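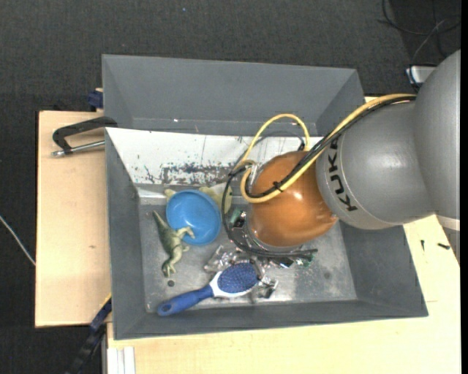
新闻稿
供即时发布

Clundex 在 Mimodberg 的 14 家夜间场所停止一切饮酒比赛,并开始实行 Plukero 夜间照顾规则

Mimodberg,十月。经营酒吧和舞厅的公司 Clundex 今天通知,本公司在 Mimodberg 市内和 Uibo 区的全部 14 家场所,从本月起不再举办任何以喝酒速度或者喝酒数量为内容的比赛、打赌和游戏。同时,各场所开始实行一套新的工作规则,名称为 Plukero。这套规则说明员工在客人喝酒过多的时候应该怎么做,由谁来做,以及在什么时间必须叫救护车。

Plukero 在过去的冬天和春天里已经在 Uibo 区的三家场所试行。试行期间,员工一共填写了 273 份照顾记录。每一份记录都写明客人被发现的时间、地点、当时的状态,以及客人最后怎样离开场所。Clundex 根据这些记录修改了规则的文字,特别是关于洗手间、衣帽间和后门吸烟处的部分,因为在记录里这三个地方出现得最多。

停止的活动有哪些

以下活动从本月起在所有 Clundex 场所不可以进行:

一口气喝完整瓶或者整杯烈酒的挑战,不论是场所组织的,还是客人自己之间约定的;
以酒作为奖品的舞台游戏;
生日客人免费连续喝酒的套餐;
按小时付费、不限制数量的烈酒优惠。

如果客人自己带头打赌,酒吧员工有权利停止给这一桌上烈酒,并且请值班经理到桌边说话。员工这样做的时候不需要先得到批准。被停止服务的客人可以继续留在场所里,可以点无酒精饮料和食物,已经付过的入场费不退还。

已经预订了生日套餐的客人会收到一封邮件。邮件里有两种选择:换成新的生日套餐,里面有一个蛋糕、一桌小吃和一轮普通饮料;或者取消预订并且收回全部预付款。请在活动日期之前回复邮件。没有回复的预订会自动换成新的套餐。

Plukero 怎样工作

每家场所在营业时间内都有一位照顾员。照顾员穿绿色背心,不卖酒,不收钱,也不负责把客人赶出去。照顾员从开门一直工作到最后一位客人离开以后,每隔半个小时走一遍全部楼层,包括洗手间。在较大的场所,照顾员是两位,其中一位总是留在入口附近。

如果照顾员看到一位客人站不稳、说话不清楚,或者在座位上睡着了,他要先跟客人说话,问客人的名字和跟谁一起来。能够正常回答的客人,会得到水和一个可以坐下的安静地方,照顾员过一会儿再回来看。叫不醒的客人、呼吸很慢或者不规则的客人、皮肤发冷发青的客人、呕吐的时候意识不清楚的客人,照顾员必须马上叫救护车。规则里写得很清楚:这一步不需要问经理,不需要问客人的朋友,也不需要等待观察。

在救护车到来以前,客人要侧身躺下,旁边一直有人。把喝醉的客人一个人放在沙发上、车里或者办公室里“睡一觉”,在 Clundex 的所有场所都是禁止的。给喝醉的人喝咖啡、洗冷水或者让他走路,也写在禁止的做法里面。

每家场所都准备了一个安静房间。在 Uibo 的老场所,因为建筑面积小,这个房间设在原来的贵宾包间里。房间里有长椅、毯子、水、纸袋、电话充电线和一张写有场所完整地址的牌子,方便打急救电话的人准确念出来。

员工培训

到本月为止,Clundex 已有 1511 名员工完成了 Plukero 培训,包括酒吧员工、门口保安、清洁员工、音响师和衣帽间员工,也包括只在周末和节日工作的临时员工。培训时间是一个下午,内容分成两个部分。第一部分在教室里进行,讲酒精中毒的表现,以及它和普通喝醉有什么区别。第二部分在营业以前的场所里进行,音乐打开,灯光调到夜间的样子,员工练习在很吵很暗的环境里发现躺倒的人,并且把他带到安静房间。

新员工必须在第一次夜班以前完成培训。已经完成的员工每年再参加一次短的复习课。培训时间按照正常工资计算。

Clundex 的夜间运营负责人表示:“我们以前也有规定,可是那份规定有很多页,放在办公室的柜子里,夜里两点没有人会去读它。现在的规则印在一张卡片上,大小跟工作证一样。员工在试行的时候告诉我们,他们最需要的是一句明确的话:你可以打电话,打错了也没有关系。所以我们把这句话印在卡片的第一行。”

一位参加试行的照顾员说:“开始的时候有的客人以为我是来检查他们的,看见绿色背心就躲开。过了几个星期,他们会自己来找我,说朋友在洗手间里很久没有出来。很多时候朋友只是在打电话。我还是每一次都去看。”

对客人的请求

Clundex 请求客人也注意同来的朋友。如果朋友喝了很多酒并且不舒服,请告诉任何一位员工。叫照顾员不会产生费用,客人也不会因为这件事被登记到禁止入场的名单里。叫救护车的时候,请尽量告诉急救人员朋友喝了什么、喝了多少、从什么时间开始喝,以及有没有吃药。

各场所的饮料单也有修改。自来水在所有吧台免费提供,不需要点别的东西。无酒精饮料的价格必须低于同一张单子上最便宜的啤酒。厨房的营业时间延长,热的小吃可以点到关门前一个小时。

回家的交通

从本月起,Clundex 在 Mimodberg 市中心的 7 家场所门口安排出租车等候点。等候点有照明和座位,一位员工在那里帮助客人叫车,直到最后一位客人离开。没有钱或者电话没有电的客人,可以在入口处借用场所的电话。Uibo 的场所因为街道较窄,等候点设在电车终点站旁边,夜里从场所门口到那里有员工陪同,每二十分钟走一次。

对附近居民的安排

在准备规则的时候,Uibo 区的居民提出,救护车和出租车在窄街上会互相堵住。Clundex 因此跟区里的交通部门商量,在两条街上留出了夜间不可以停车的一段。路面的标记已经画好。居民如果对夜间的噪音或者停车有意见,可以在营业时间内打场所门口牌子上写的电话,电话由值班经理接听。

下一步

Clundex 会在明年春天发表第一份关于 Plukero 的报告。报告包括照顾记录的数量、叫救护车的次数和规则里需要修改的地方。报告不包括任何客人的个人资料。照顾记录保存在各场所锁住的柜子里,一年以后销毁。

其他酒吧和舞厅如果想使用 Plukero 的卡片和培训材料,可以免费向 Clundex 索取。材料目前有三种语言,卡片可以加上自己场所的地址。Mimodberg 以外的场所也可以索取,但是请注意,卡片上的急救电话需要按照当地的情况修改。

关于 Clundex

Clundex 是一家在 Mimodberg 经营酒吧、舞厅和音乐厅的公司。公司的第一家场所开在 Uibo 区的一座旧仓库里,现在仍然营业。公司总部也设在 Uibo。

媒体联系

Clundex 新闻办公室,Mimodberg,Uibo 区。新闻办公室接受采访申请的时间是上午九点到下午四点。需要在场所内部拍摄的媒体,请提前说明想去的场所和人数。营业时间内不可以拍摄安静房间和正在接受照顾的客人。

(完)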